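Is the Stenduter edition of the Bomar cello sonatas worth 49 dollars?

My teacher wants me to buy it for June. The shop blurb says "scholarly performing edition," and I've been burned by that phrase before. The old Ilto reprint costs 9. Has anyone compared them?
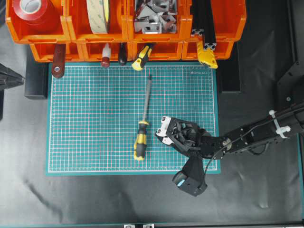 Ilse Grube: I own both, and I'd want to know what your teacher plans to do with it. The Stenduter has a proper preface and a separate cello part with decent page turns. The "critical notes" run to 2 pages, and half of that is thanks to libraries. The slurs are cleaner — I'll give them that.
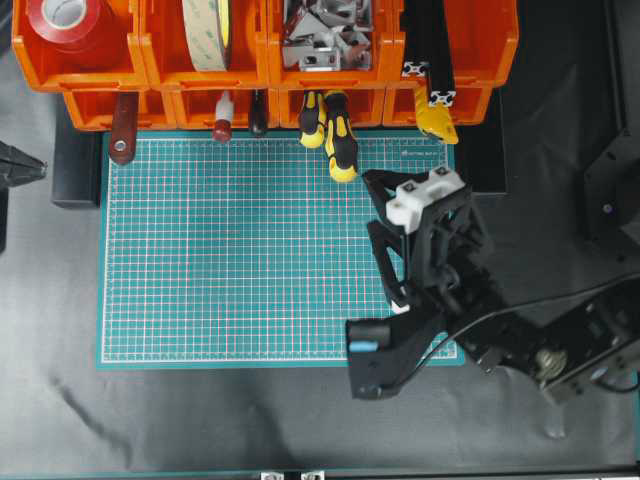
The fingerings are another matter. They're printed in the same weight as everything else, so you can't tell what's Bomar and what's the editor. For that money I expect to be told.

Does the Ilto come with a separate cello part?
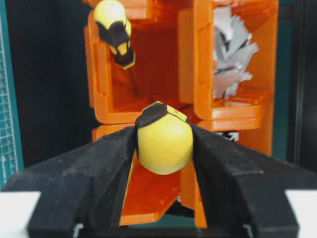 It does, but the second sonata has a page turn in the middle of a run. I photocopied that page and taped it in.

Wumbei: just get the cheap one, notes are notes

I don't agree with that, for the record. The Ilto has wrong notes in the slow movement, and the piano score doesn't match the cello part in at least one bar. I'd still borrow the Stenduter from a library before paying for it.

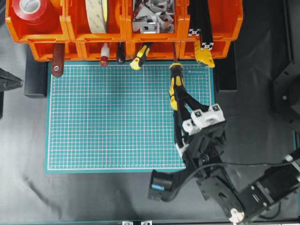

Wumbei says the wrong notes were fixed in the later printing. Maybe. My copy claims to be the later printing, and they're still there.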